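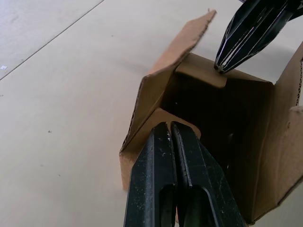
Informe de avance, marzo. Línea de embalaje, proyecto Pirnedby
Imprimir | Enviar por correo
Lectura: 2 min

Va rápido, el detalle completo con el próximo informe.

Estado: seguimos con la caja de cartón corrugado marrón, la de solapas. El modelo reforzado de Skakau queda descartado de momento, demasiado caro para el volumen que movemos. Presupuesto de Setar recibido y aprobado, entrega en 4 semanas.

Hecho desde el informe anterior:
- Mesa de preparación instalada. Superficie clara, mate, se limpia bien. Queda la junta entre paneles, sin sellar todavia.
- Formato único de caja para los envíos pequeños. Antes usabamos tres y era un lío en el almacén.
- Lote de prueba de unas 80 cajas, todas montadas y revisadas.

Problemas: las solapas. En 28 cajas del lote el borde venía irregular, con la onda del cartón a la vista. No afecta al cierre pero al cliente final no le gusta, ya lo avisó Rengifo. Reclamado al proveedor, esperando respuesta. También pasa que las solapas cortas se meten hacia dentro al abrir y estorban al llenar. Probamos a marcar mejor el pliegue, mejora algo.

Gasto: dentro de lo previsto. La partida de cinta sube un poco, la compensamos con el relleno, del que compramos menos.

Pendiente:
- sellar la junta de la mesa
- segunda prueba con cajas llenas, peso real
- decidir si el fondo lleva cinta doble

Necesitamos de ustedes el visto bueno para el segundo pedido antes del martes, si no se nos va el plazo de Setar. Adjuntamos facturas aparte, falta la del transporte, la mandamos en cuanto llege.

Compartido 2 veces | 0 comentarios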